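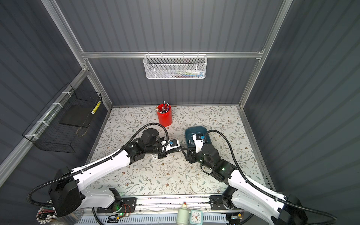
**Base lease at Clakari – who's really paying for this?**

**saltmarsh_dan** – January 2021

Ok so the Clakari lease is up for renewal and I've seen maybe two news stories on it. Two. For a port, an airstrip and a fuel depot sitting on somebody else's coastline. New term is 30 years. Current one was ten with an option.

Can anyone explain to me why you'd triple a lease while also telling everybody you're drawing down in the region? Those two things don't go together. Either you're leaving or you're pouring concrete.

Also the rent. $636 million over the full term and that's just the land. Doesn't include the dredging or the "community stabilization" line, whatever that is.

**ferrybird**

It's going to Mirani. All of it. The islanders never see the rent, it's paid to the capital and the capital is Mirani, two hundred miles of water away. People on Clakari get the noise and the fuel smell.

My union local had a speaker on this in November (video call, bad sound). She said the fishing ground they lost when the exclusion zone went in was the good one. Compensation was a one time payment. Most of it went on new engines becuase now they have to go farther out.

**old_treaty_nerd**

Careful. "Empire" gets thrown around on this board every week and then nobody reads the document. The lease has a termination clause. Either side, 4 years' notice. That isn't a colony. Host govt signed it, host parliament voted on it, opposition got to speak. I don't love it but words mean things.

And the 30 years thing – long terms are normal for anything with a pier. You can't finance a pier on a ten year lease.

**saltmarsh_dan**

> Host govt signed it

Host govt that had just had its debt rescheduled by the same people asking for the base. Come on.

**old_treaty_nerd**

Sure, leverage exists. Leverage exists in every treaty ever signed. If that voids consent then there are no valid treaties at all, including the ones you like. Arms control for instance.

**kettle_and_string**

You're both right and it's boring lol. Follow the contractor. Zovico runs the depot now and Zovico has the option on the dredging. No rebid. They run the mess hall, the laundry, the perimeter. A 30 year term is a 30 year contract for them whatever the navy does or doesnt do. Could be zero ships in there by the end and the invoices still go out.

That's the bit I'd push on. You can get conservatives mad about a no-bid contract. You can't get them mad about fishing grounds, I've tried

**ferrybird**

I don't want to win it on the accounting tho. If it got rebid fair and square and came in cheap, would you be fine with it? I wouldn't. It's a staging point. Every hawk on the Pukusov question points at Clakari and says look, we can be there overnight. Having the thing makes the war easier to start. That's my whole objection, the money is second.

**old_treaty_nerd**

Counter: having the thing may be why there hasn't been a war over Pukusov. Three border incidents in that valley and all three cooled off. You can't prove the base did that, I can't prove it didn't. But "close it and tensions drop" is a guess. Would like to see people here admit it's a guess.

**ferrybird**

I'll admit it's a guess if you admit deterrence is too.

**old_treaty_nerd**

Fine. Yes.

**saltmarsh_dan**

ok progress, screenshot that

So what do we do. Comment period on the renewal is open and when I looked there were almost 200 comments, a bunch of them copy paste from the same veterans' group (pro). Hearing isn't scheduled yet. I'd rather not do another online petition, the last one got a form reply and then fundraising emails forever.

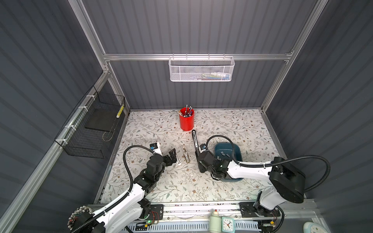 **mudflat_mary**

Letters to the subcommittee, before the hearing gets set. Paper, short, one ask each. I did constituent mail for a state senator for a while and the clicked ones got tallied by subject and that was it, the paper ones got opened and somebody had to draft an answer. Ask for the rebid OR ask for the exclusion zone to be shrunk, don't do both in one page. Handwrite it if your writing's legible. Red pen holder crammed with pens at the back of the table and we'll all still go type something in a comment box – I'm as bad as anyone. Put your zip code on it, no zip and it goes in the pile for out of district.

**kettle_and_string**

Seconding one ask. Mine's the rebid. If somebody has the actual contract number for the Zovico depot deal pls post it, letters that cite the number get taken more seriously. I found the press release but it only gives the award year.

**ferrybird**

Mine's the fishing zone. I'll ask the speaker from November if the co-op has a map we can attach. Don't want to go writing on their behalf without asking, we've done that before on other stuff and it was embarassing.

**old_treaty_nerd**

I'm not signing anything that says close it. I would write one asking for a shorter term with a review in the middle. Ten plus ten plus ten. Gets you your pier and gets the islanders a vote at each step.

**saltmarsh_dan**

Does it get the islanders a vote or does it get Mirani a vote

**old_treaty_nerd**

...Mirani. Fair. Could ask for a local referendum as a condition, there's precedent for local consent clauses but I'd have to dig for the wording. Give me a few days.

**ferrybird**

If you get a local consent clause in there I'd sign that one too.

**mudflat_mary**

Keep it to a page. I'll look over drafts if people want to paste them in this thread, take your address off first.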